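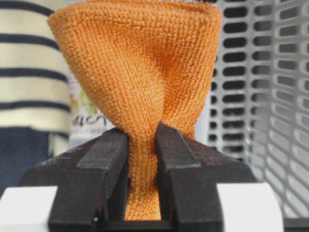

Gripper closed on the orange towel, pinched at the neck.

Gripper won't let go of towels after a fault stop

Posted by Esfahani, February

I look after a towel handling cell with a Gamen two-finger gripper. It picks microfibre cloths at 50 per cent force and everyone gets along. Three times this month the controller has thrown fault 163 while holding one, and afterwards the fingers stay shut. Open command accepted, green tick, no opening. Last time I pulled the towel out by hand, which I'm told was not my finest hour. Is it lint, or the gripper, or me?

The side camera is no help, as its view goes through a laundry basket.

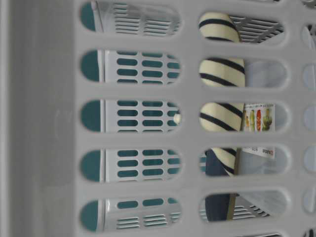 Side camera view through the basket slots.

Birnetti
Bit of all three. Staying shut on a fault is normal for a lot of grippers, so the load doesn't land on somebody's foot. The green tick only means the message arrived. You have to clear the fault, re-enable the gripper, then send open. If it still sulks, look at the finger slides. Terry loops shed like a labrador and the fluff packs in behind the fingers. Power off, soft brush, no compressed air unless you enjoy pushing it deeper.

Please stop tugging by hand while it's live. Ours decided to finish its last command at 60 per cent force with my glove in it. The glove has since retired. Lock it out first, and keep people back from the basket side too while you're testing.

And move the basket or the camera. Your colour picture of slots is lovely, but you can't see a jaw in it.

Gamen_fan
have you tried turning it off and on

Rimemham
Had the same fault code on a different model, so take this with salt. Mine was a cable rubbing at the wrist, and it only dropped out when the arm tilted. Wiggle test with the power off and a meter on it. Also try a lower grip force, a towel hardly weighs anything.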